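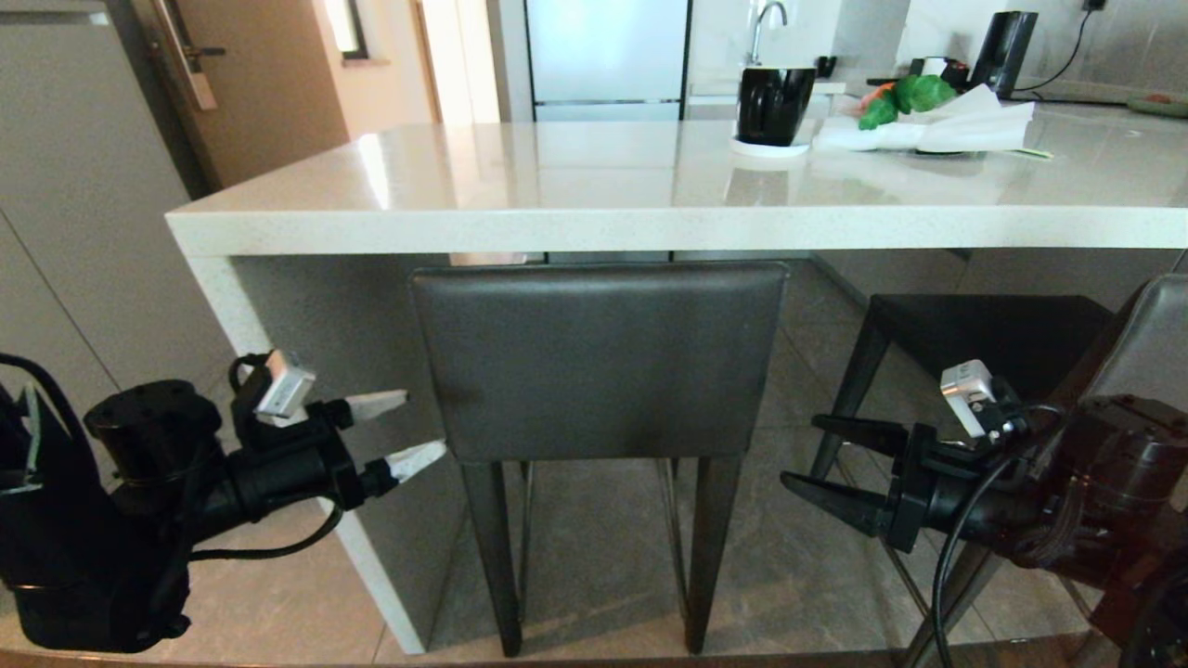 Fig. 1. Both grippers open in front of the kitchen island. Head view.

Finding the bar stools: head view and wrist view compared
Project report by Jhosep Yupanqui and Deming Fang
Supervisor: Dezső Nyitrai

1. Why we chose this question

In the Bavness project the two-armed robot must move stools at a kitchen island. Before it can take a backrest it must know where the backrest is, and in which direction it is turned. The earlier group used only the head camera for this. Their report says that the last part of the approach was often wrong, but it does not say how much. We wanted to measure it, and to see if the wrist cameras can help.

We did not change the control program. Our work is only about the position estimate.

2. How we collected the data

We made 34 approaches by teleoperation. Jhosep was driving and Deming wrote the log. In every approach the robot came towards the island and stopped before it touched anything. The stools were moved to a new place between the approaches, sometimes tucked in and sometimes pulled out. We left the things on the countertop where they were, because in a real kitchen the counter is also not empty.

From the recordings we took 1,547 images. Each image got four points by hand, one on every corner of the nearest backrest. When a corner was hidden by an arm we marked it as hidden and did not guess. It was slow work, and in the first week we used two different rules for the rounded corners, so we had to label this part again. The rule we kept is to mark the place where the two straight edges would meet.

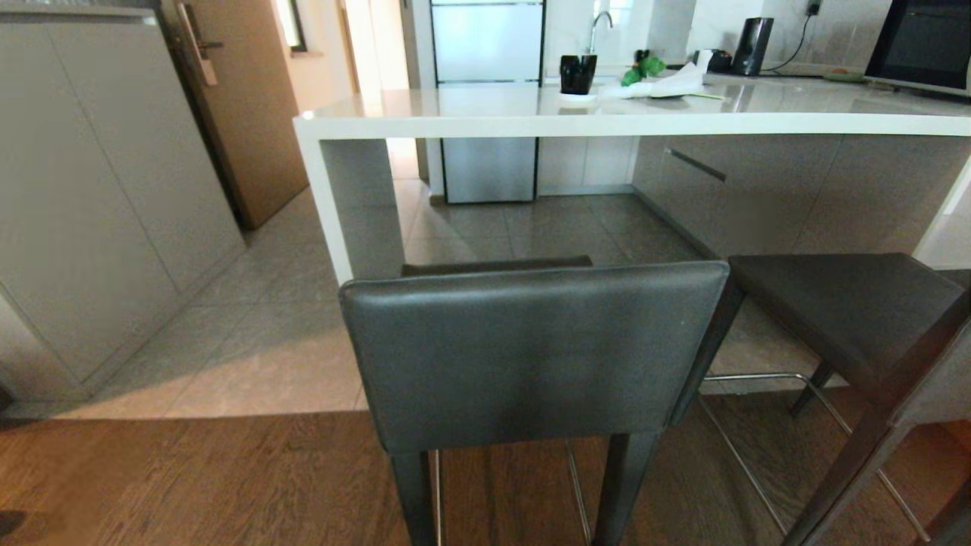 The point detector was trained on the images of 27 approaches, and the other 7 were kept for the test. We were careful that images of the same approach never came in both groups. In our first try we mixed them, and the result looked much too good. Hortensia Grajales noticed it when she read our draft.

For the real position we measured with a tape from the end panel of the island to the nearest leg of the stool. The tape method is simple, and we think it is good to one centimetre.

3. Result

While the robot was still far from the stool, the head view was clearly better. It shows the island and the stools together, and the edge of the countertop gives a long straight line which helps with the direction. The wrist view at this distance was not stable, as a small turn of the hand changes everything in it.

Close to the stool the order was the opposite. The arms came in front of the stools in the head view and the error grew up to 9 cm. The wrist view stayed under 2 cm in all the test approaches except one. In that one the detector chose the line between the wooden floor and the tiles as the lower edge of the backrest. We found the same mistake in some training images, always with a low wrist.

We then tried a simple switch: head view first, wrist view when two or more corners are hidden. This was better than each view alone. We also tried to take the mean of both views, and it was worse than the switch.

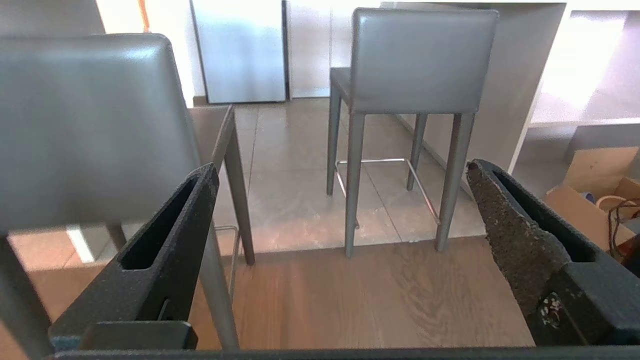 Harar, January

This last part was written after the presentation, where we got questions about the wrist height. We looked again at the images with a low wrist. Here the fingers take the lower part of the view and the floor between them is large, with the stool legs standing on it. The detector has learned backrests but it has no idea of legs. Jhosep Sánchez proposed to label the feet of the legs as well, and we agree that this should be the next step. The feet are on the floor, so the distance can be calculated from them directly.

There are two weak points we could not repair in time. We have only one kitchen, and all the stools in it have a similar backrest. Also the daylight was nearly the same in all approaches. The group that continues should record in the evening too.

The labels and the log are in the project folder, and the point rule is written on the first page of the log.

Related reports
Sotelo: drawer handles from a single view
Kernness gripper pads, wear after one term
Teleoperation notes for new drivers
Labelling rules for hidden corners (draft)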